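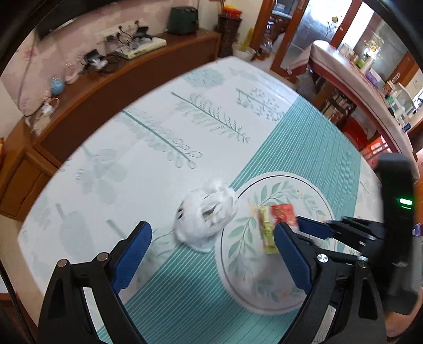 The gripper open over a plate and two snack packets on a dining table. The blue pads are the only parts meant to touch the load.

Table clearing, priced by the kit

Jan 10, 2024

Cukel sells its hand-held gripper kit to people who want to record household handling tasks without buying a robot arm. The operator carries the tool, opens and closes the fingers by hand, and a camera on the body logs the view. Software from Luvano turns the recordings into motion files that an arm can be trained on later. The single kit lists at $1,980, with carry case, charger, spare pads and a 12-month licence for the software.

We assessed the kit on table clearing, a job that looks simple on a specification sheet. Most of the trouble is in the variety. A plate is rigid and has a rim to pinch. A snack wrapper has almost no mass, folds under light pressure and moves when the neighbouring item moves. A plastic bag has no fixed shape, so the operator must choose a fold and approach it from the side.

The mechanism is a parallel linkage with a black frame and blue pads. Backlash at the fingertips was low enough that we stopped checking for it. The pads have good grip on card and coated paper. On film packaging the result depends on approach angle, and Cukel's manual recommends closing from directly above with the tips just clear of the cloth. We found a shallow tilt worked better, at the cost of the far finger blocking part of the camera's view.

Patterned tablecloths deserve a mention. Plunbridge, which distributes the kit and runs the introductory course, advises buyers to record on the surfaces they have and to leave the linen alone. A leaf print or a striped runner gives the tracking software plenty of features to hold. Plain white laminate gave us more dropouts than any printed cloth. The exception is a cloth that shifts during a grasp, which the software can read as movement of the tool. Two clips under the table edge will fix it.

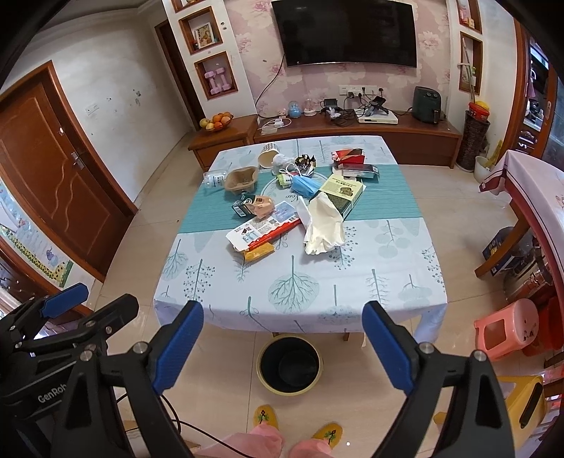 Session planning takes longer than the recording. Rigid boxes, soft gloves, a face mask and an egg tray each call for a different finger opening, and a useful set of recordings needs all of them mixed together. The Luvano software suggests a minimum of 200 passes per task before export. It accepts fewer, but marks the file as provisional. A bin placed on the floor beside the table adds a long downward reach to each pass, and the operator's wrist is at its worst angle at the moment of release. Raising the bin on a low stool reduced the strain in our trial, though it also removed the kind of reach that a mobile arm would have to learn.

Battery life was adequate. The display dropped to 7 per cent near the end of our longest session and the tool kept logging without a fault. Charging is by cable only, and the port cover is stiff. The cable can stay attached during recording, provided it is routed behind the operator and away from the feet.

Two-handed work requires a second gripper and a synchronisation lead, sold separately. Calibration of the pair must be repeated whenever either camera mount is loosened. The procedure is well documented but slow, and the printed target supplied with the kit has to lie perfectly flat.

The nearest alternative is the D'Amico trainer, a heavier unit with a powered jaw and a force readout. It suits bench work and small parts. For an hour of reaching across a dining table we would take the lighter tool, even without force data.

Cukel covers the linkage for 2 years and treats pads as consumables. Plunbridge expects replacement pads in a softer grade to reach its Australian warehouse in March. Existing kits will accept them without modification, using the screws already fitted.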